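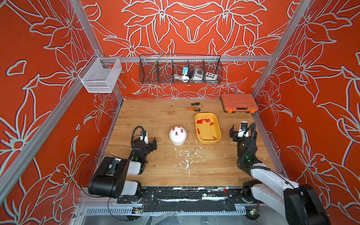
Orange-red panels with the lily outlines, wire basket on the crossbar.

Print | E-mail

Filed under: Workshop Notes, Glue & Finishes

2022-10-31

Hide glue again. I said after the last batch that I was done with hide glue, and Rebecca wrote it down, so there's a record.

The job is the Plekasau chair, the one with the split back rail and three generations of repairs, each made by a person who distrusted the one before. Scraped the old joints this morning. Found hide glue, then something white and rubbery, then a brown layer that smelled like a shoe store. Also a finish nail, driven in at an angle I can only call hopeful. Colin wants to keep the nail for the drawer. The drawer is full, Colin.

Glue: soaked the granules overnight in cold water and warmed them in the Sanna pot. The dial on the pot says 60 C. The thermometer says 71. Ettore's position is that the dial is a matter of opinion, and mine is that we should own a pot that works. Turned it down to what it believes is 50 and got 61, steady for an hour. Left a strip of tape on the lid with the correction. Do not peel off the tape. Brunello.

Test joints, maple on maple, rubbed and left overnight. Broke them on the bench scale:

Fresh batch, warmed wood: 778
Fresh batch, cold wood: 220
Last week's batch, warmed wood: went past 800 and the maple tore first

Readings are whatever the scale reads in. The label wore off before I started here and I've only ever compared one joint against another. I don't like the last line at all. Old glue isn't supposed to win. Either I mixed up the jars or last week's me was better at rubbing joints. Will repeat in November with the jars labeled on the glass and not on the lids, which move around.

The cold wood number I do believe. The glue had skinned over before I got the pieces together, and it broke with a clean shiny face and hardly any fiber on it. Warm the rail before gluing. Sveva uses the hair dryer, and I've stopped having views about that.

Cavex sent the wrong sandpaper. I ordered 220 and got a box of 2000, good for polishing a spoon. Called Sternov to see if they'd swap it, and they were very kind and said no.

Left to do on the chair: steam out the white stuff, plug the nail hole, dry fit the rail, find the other cam clamp. It was on the hook by the sink. Ettore says it was never on the hook by the sink.

R. has the key to the finish cabinet until Colin is back.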